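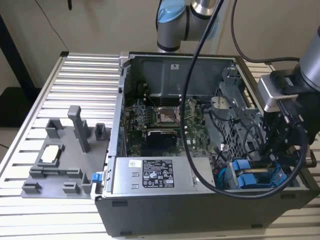 Trenadano opens second computer teardown line

Trenadano has opened a second teardown line for retired desktop computers at its Nigatu site. The line takes office towers returned at the end of lease, sorts their parts for resale or scrap, and has been in regular use since September. The first line, in the older half of the building, stays open for laptops and small form factor machines.

Towers are processed lying on their side with the side panel off. The work surface is slotted aluminum profile, which lets fixture plates be bolted down at any point along the slots and moved when the case size changes. The plates are 3D-printed on site. A worn plate is reprinted overnight and swapped before the morning shift at 6:30.

The order of removal is fixed. The processor comes out first, and the retention mechanism stays on the board. Memory follows, then expansion cards, then the drives with their carriers, then the power supply. The motherboard is lifted last, after the internal cables have been unplugged and pulled clear of the drive cage. Chassis steel goes to a separate bin and leaves the site weekly.

Drahomíra Ďurica, who runs process engineering at the site, said the order was changed twice during setup. In the first version the power supply was removed before the drives. Cables from the supply were left lying across the drive bay and had to be moved by hand on most units.

"Loose cable is the main source of lost time," Ďurica said. "Screws are predictable. A cable bundle is in a different place in every case, even in two machines of the same model."

The line handled 89 towers in its first full shift. The target is 120 per shift by the end of the year. Trenadano attributes most of the gap to changeovers between case models, of which 12 are now approved for the line. A thirteenth, a tower with a riveted drive cage, was tried and dropped. Machines of that type go to the manual benches.

Drives are handled apart from the other parts. Each one is logged by serial number when it leaves the case and goes into a locked cart. Wiping and shredding are done in a separate room. Carriers in good condition are kept and sold in sets, as buyers of used towers often ask for them.

Power supplies are sorted by the rating printed on the label. A unit with a missing or unreadable label is scrapped without testing. Units that pass a load test are boxed by wattage.

Bare motherboards are checked for bent socket pins under a magnifier. Boards with an intact socket are bagged and sold to Bondent, which refurbishes them for repair shops. Boards with damage go to metal recovery. Ďurica said socket damage was the most common reason for rejecting a board, followed by broken memory slot latches.

Parts records are kept in Ellonis, the inventory software already used on the first line. Each tower gets one entry on arrival, and every part removed from it is attached to that entry. Customers who require proof of disposal receive a list drawn from the same record.

Work on a third line has not been scheduled. The floor space set aside for it is being used to store incoming pallets.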